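4.2 Panels, sheets and the problem of where to put them

The glazing in the Jivergate rooms was specified for light and, by every account we gathered, it provides light. What it also provides is a second copy of whatever happens to be in front of it. Residents had plenty to say about this. Of the 17 people interviewed, 9 brought up reflections before we had asked about anything, and one apologized to hers on the first morning.

Moulin's earlier survey of the Londach workshops treats clear panels as neutral surfaces, a category that may be easier to maintain if one does not have to work beside them. Our diaries suggest something messier. A clear panel in a black surround gets read as a window, a mirror or a hazard depending on the hour, and by late afternoon in May most entries had settled on hazard.
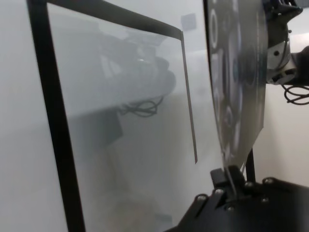
Figure 8. Framed transparent panel beside a white wall, with a thin, glossy gray sheet held upright at its base.

Thin sheet material raises the stakes. It bows when stood on end, it picks up reflections of its own, and it has to be set down somewhere that is not the glass. Participants had strong views on grip. Those who held a sheet low complained that the top wandered; those who held it by the middle complained about fingerprints – usually other people's. Bajpai calls this "the courtesy of edges," a phrase we admire and have been unable to code reliably.

Storage did little to help. The Gautam rack, bought for the purpose, takes sheets flat and was full of coats when we arrived. The Skurside rack takes them upright and leans. Several diaries describe a sheet being propped against the nearest wall "for a minute," a unit of time we return to in Section 5.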